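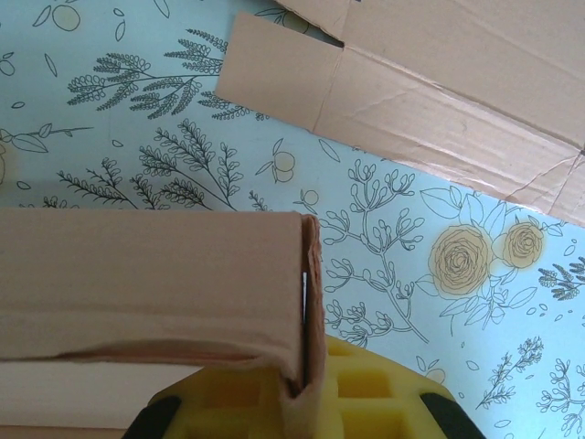
Wrist camera view during cardboard handling, foam-pad gripper.

Gripper trials should be judged on poor material. The comparison completed in May by the Walten handling group, under Jihad Sabbagh, supports this view, and it is the position this office will take when the next round is planned.

The group ran 1137 grasps across 4 sets of fingers. On rigid blocks the sets could hardly be told apart. On folded and creased cardboard the differences were plain within the first 10 attempts. A hard finger closes on a bent panel and either crushes the edge or slides along it. A soft pad gives way with the fold, at some cost in placing accuracy.

Rhys Te Moana of Whitcombe has argued that used cardboard is too uneven to serve as a test piece, and that results from one site cannot be checked at another. The concern is fair. It can be met by recording the condition of each sheet and by keeping the wrist camera footage with the scores — a step the Avell trial left out, to its cost.

Purchasing staff are too often shown a single success rate taken from clean parts. A figure drawn from 500 easy picks says little about a packing line. Suppliers should be asked to report creased and torn stock separately, and buyers should decline to compare grippers until they do.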